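Hand-held gripper pairs: inspection checklist after the pinch fault, with my comments

Filled in by Finlay Ritchie. Rev 2, July. Read the comments, please, the ticks on their own don't tell you much this time.

Why there's a rev 2

At 10:40 in the morning the right-hand unit of pair 14 closed on Fulgencio Toledo's finger while he was moving a piece of fruit by hand. Glove on, no broken skin, a good red mark and some language. The trigger was released at the time. I've been through the log and the jaw command sat at closed for 29 frames after his hand had let go, so this was a stuck signal and I'm not writing it up as a slip. The old checklist had one line on triggers ("trigger OK?") and I'd ticked it myself that morning, so there you go.

1. Finger pads
Seated, no lifting corners, no grit in the texture - PASS
I tug each one sideways with a thumbnail. Replace at 2,000 closes even if they look fine. The Cedolska pads peel from the tip first, and a half-peeled pad makes the jaw stop short, and then people squeeze harder.

2. Pivot pins and linkage arms
All pins flush, no side play, arms not cracked at the cutouts - PASS
Wiggle the arms with the power off. One pin on the right unit turned a little under my fingernail, so I put a drop of thread lock on it. I don't think it had anything to do with the fault but I want it on paper.

3. Trigger return
Opens fully by itself, ten times running, at three wrist angles - FAIL, right unit
This is the one! Held level it's lovely. Roll the wrist outward, the way you do when you're reaching across something, and it hung on the fourth try and again on the ninth. I swapped the trigger for a spare from the Gillies box and it went ten for ten at every angle.

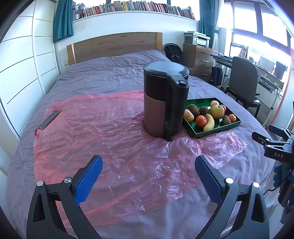

4. Cable and strain relief
No kinks, plug clicks home, slack loop at the wrist - FAIL, then fixed
The connector on the right unit was only half in. I could get the signal to freeze by pulling the cable down about as hard as its own weight pulls it, so my money's on this and the sticky trigger working together. Both had to be wrong to get Fulgencio's finger. New rule: if the cable is hanging straight down with no loop, stop and make a loop.

5. Gloves
Right size, no holes, fingertips not baggy - PASS
Fulgencio would like it noted that the glove helped. Noted. It's still a thin glove, so don't go treating it as armor.

6. Work surface
Nothing sharp, nothing that rolls off, loose sheet kept out of the linkage - PASS with comment
Soft surfaces are fine for fruit, but a plastic sheet bunches up and an edge can get drawn into a pivot. Smooth it between runs, and do it with both grippers parked. I've caught myself doing it one-handed more than once.
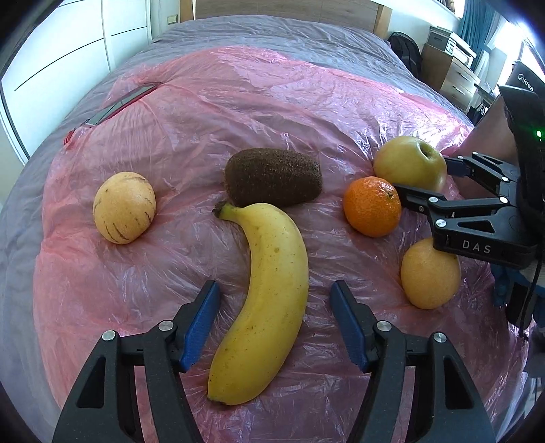 7. Two grippers working close together
Agreed who moves first, jaws never crossing - PASS
We say "mine" out loud before going in. Feels silly for the first five minutes and then you stop noticing. Lisent's people do the same with a tap on the table, whichever you like, just pick one.

8. Hands in the work area
No bare or gloved hand between open jaws while powered - FAIL on the day
We'd all gotten lazy about this. If something needs nudging, use the other gripper or switch off. It takes 14 seconds to come back up, I timed it.

9. Kettles, appliances and anything with a cord
Empty, unplugged, lid shut - check before every run
Added by me, nothing went wrong here. A stuck jaw on a full kettle is a much worse morning than the one we had.
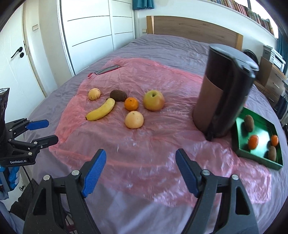

10. Stop button
Cuts both units, reachable by the person NOT holding a gripper - PASS
Tested five times, with Fulgencio doing the pressing. He was very keen.

Re-test

132 open and close cycles on pair 14 with the new trigger and the connector seated and taped. No hang, no frozen frames. I did the last batch with my wrist rolled right over until my forearm complained.

Still open
- Old trigger is bagged and going back to Vaklow with the log. Please don't put it back in the spares box.
- Pairs 12 and 13 have the same connector. Not checked yet, so not to be used until I've signed them.
- Locking clips for the cable plugs, on order.

Signed off for pair 14 only. F. Ritchie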